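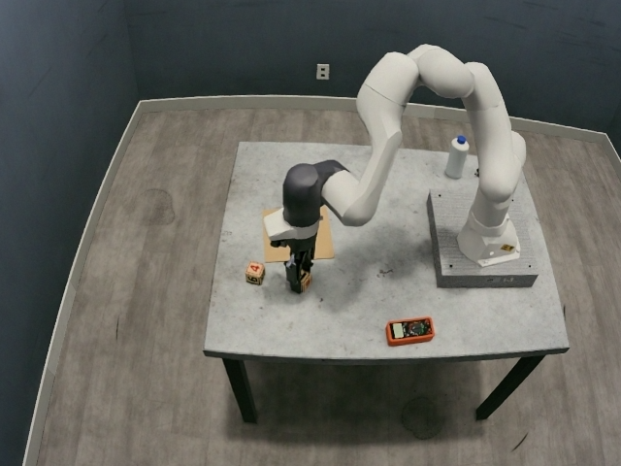 Plank floor, pale top, dark blue-grey walls

siirin_kitchen
2024-03-15
Hello all, sorry if this has been asked before. My mum has handed down her concrete-look table and I'm dithering over wall colours. I've got a dark blue-grey up on two walls and now my husband says it's like living in a cave! Should I carry on or go paler?

Weneck
Carry on, I say. We did our dining room dark in December and I've loved every evening in it since. You do need good lamps though (I got two from a junk shop, 29 pounds the pair, and rewired them myself, which is another story).

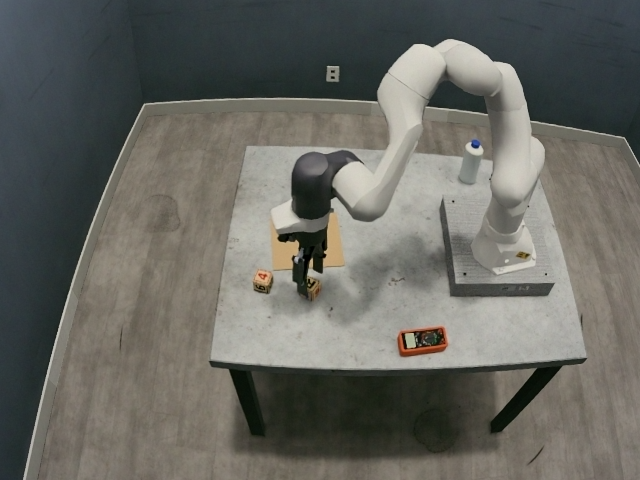

I'd also leave the ceiling white, or you'll feel it coming down on you by teatime.

Major80
Sorry Weneck, can't agree with you there. Dark paint shows every greasy fingerprint, and with grandchildren like mine that's a lot of fingerprints. Go paler and put your colour in the curtains, love.

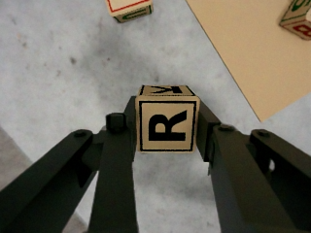
R on its side

siirin_kitchen
Oh dear, now I'm torn! Has anyone tried a wipeable paint? The tin I looked at was 80 pounds and I nearly fell over.

ihor_s
Eggshell wipes down nicely and needn't cost that much. Ask for the trade tins at the counter, they're always happy to mix a small one.

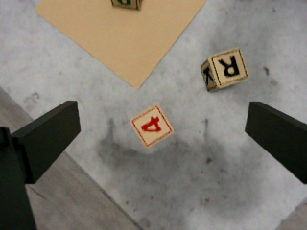 Red letter on cream

Major80
Eggshell's too shiny for me, but it's your wall. Do let us know what you choose.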